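Questions about the living room at Skustitcombe, mostly the sofa and the cushions. Updated 2022-07-07. Kitchen, laundry and parking have their own pages in the blue binder.

If your question isn't answered, text Darcy Caron or leave a note in the binder.
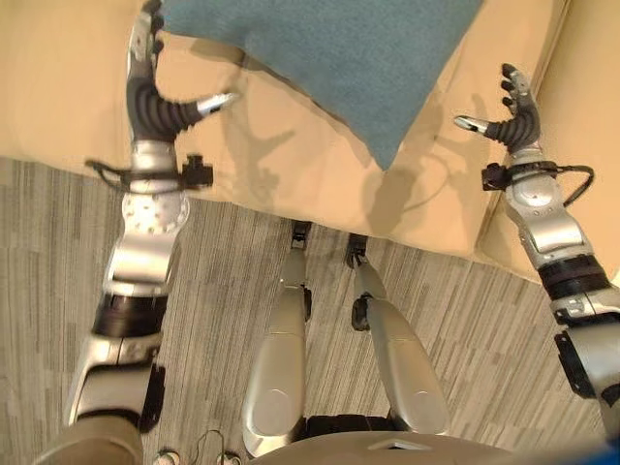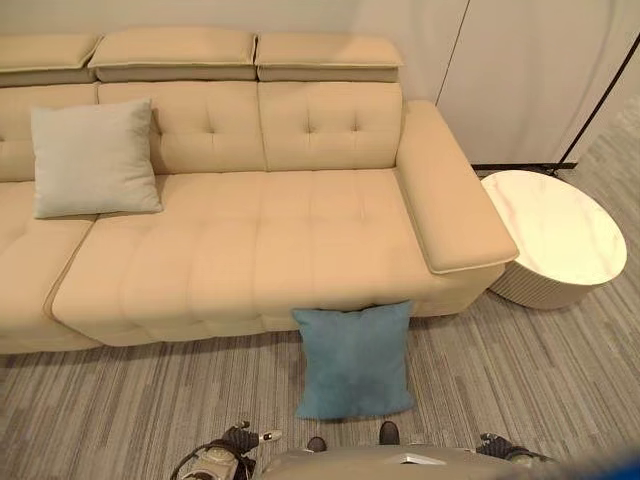
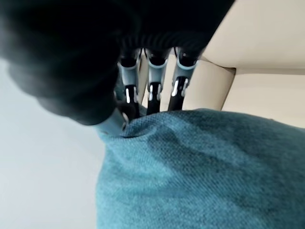
*Living room. Second photo: the sectional with the gray-green pillow in its usual spot and the teal cushion on the floor.*

## Cushions

**Where do the cushions go when we tidy up?**

The gray-green pillow goes against the center back of the sofa. The teal cushion goes at the armrest end. Stand them up square or on a corner, whichever you like. Huguette prefers square.

**Can the teal cushion be used on the floor?**

Yes. People sit on it to play cards or lean on it to read. Please pick it up at night and shake it out before it goes back on the sofa. The carpet sheds a little and the fuzz shows on teal.

**It has dents and handprints in it. Is it worn out?**

No. The fabric has a soft surface and it marks when you press on it. Brush it with your palm in one direction and most marks will go. For the rest, use the soft clothes brush hanging inside the hall closet. Don't use the stiff brush next to it, which is for boots.

**How do I plump it up?**

Hold it by two opposite corners and shake, then swap corners and do it again. Punching the middle pushes the filling out to the edges, and then one side ends up flat.

**Can I wash the covers?**

The gray-green cover can be washed. Turn it inside out, close the zipper, and use the cold gentle cycle. Dry it on the rack. It went in the dryer one September and came out too small for the pillow, and Nathalie Li had to let out the seam.

The teal cover should be left for us. Spot clean it if you need to (see the next question) and let us know.

**I spilled something on the teal one. What now?**

1. Blot with a white towel. Don't rub.
2. Dampen a clean cloth with cool water and dab from the outside of the spot toward the middle.
3. Blot again and stand the cushion on its edge to dry, out of the sun.
4. Brush the surface once it is fully dry.

Leave it for 28 hours before deciding it's stained. A damp patch on that fabric looks much worse than it is. No spot remover, please. One of them left a pale ring on the cushion we had before.

**Are there more cushions?**

There are 6 spares in the cedar chest upstairs, along with the extra blankets. Use what you want and put them back in the chest before you leave. They are a mix of colors and sizes from the old house and don't match anything.

**Can I take a cushion outside?**

Not the living room ones. The porch cushions are in the bench by the back door.

## Sofa

**How do the headrests work?**

The headrests along the back are adjustable. Hold one at both ends and tilt it slowly until it stays put. To lower it, do the same in reverse. Lifting from one end makes it stick. If one does stick, leave it where it is and text Darcy.

**How do I clean it?**

Wipe it with a barely damp cloth, then a dry one. Crumbs collect in the stitching between the panels on the seat, and also in the seam between the main seat and the chaise. Use the vacuum with the small brush head and go along the lines of the stitching. The crevice tool has a sharp edge, so keep it off the sofa.

We wipe the whole thing down between guests. You don't have to do it on checkout day.

**What should I keep off it?**

- Bleach, baby wipes and anything with alcohol in it
- New dark jeans, if you can help it (the dye comes off on the beige)
- Belt buckles, keys, and the kind of earrings with hooks
- Newspaper left lying for days

Sunscreen is the other big one in summer. Put a towel down if you have just come up from the lake.

**Do you have a cover for it?**

A cotton throw big enough for the chaise is on the top shelf of the hall closet. Guests with small children usually put it on for the whole stay. It tucks in along the back and needs pulling straight every day or so.

**Can someone sleep on the sofa?**

For a nap, of course. For a night, we'd say no for anyone tall. The tufting is comfortable to sit on and less comfortable to lie on for eight hours. There is a folding bed in the back bedroom and the sheets for it are in the drawer underneath.

**Can we move the sofa?**

Please don't. It is a sectional and the pieces are joined underneath. Ognjen Pavlović put it together for us and it took him most of an afternoon. If the pieces get pulled apart, the bracket bends. If you have dropped something behind it, use the long grabber in the broom closet.

**Is it all right to sit on the armrest?**

Adults, no. It's wide and flat and it looks like a seat, but the padding on top creases at the edge. A book or a folded blanket is fine on it. Cups should go on the side table.

## Side table and carpet

**Does the side table need coasters?**

Yes, for anything hot, and for red wine and lemon. Coasters are in the basket with the remotes. Wipe spills up quickly and don't use vinegar on the top.

**Can I move the table?**

You can slide it out a little from the end of the sofa. Take hold of it by the ribbed base, low down, and not by the top. Put it back close to the arm when you are done or it will catch your shin on the way to the hall in the dark.

**How should the carpet be vacuumed?**

Along the stripes. Going across them leaves tracks that show in the evening light. Medium setting is enough.

**What about mud?**

Let it dry, then vacuum. Shoes come off at the door, which takes care of most of it. There are slippers in the box if you forgot yours.

## Checkout

**What has to be done in the living room before we leave?**

Put the cushions back on the sofa, fold the blankets, and return any spares to the chest. Run the vacuum if the carpet needs it. Checkout is at 11.

**Something got damaged. Will we be charged?**

Tell us first. Ordinary wear isn't charged, and that includes a flattened cushion, a small scratch on the sofa, or a loose thread. A torn cover or a burn is charged at the cost of repair. Shirley Perron does our upholstery repairs and she gives a written price before she starts. You'll get a copy.

Please don't try to glue or sew anything yourself. Twice now the glue has cost more to fix than the tear would have.

**We left something behind. Where would it be?**

Most of the time it is down the side of the seat, by the armrest. Earbuds, hair clips and phone chargers all end up there. We check when we clean, and anything we find is kept for 3 months in the office on Pelletier Road. Postage is on you for anything bigger than an envelope.

**Where did you buy the teal cushion?**

We get this one a lot. It came from the Grirwood shop in town, which has since closed. Huguette has asked around for a second one in the same color without any luck. If you see one somewhere, write the name of the store in the back of the binder.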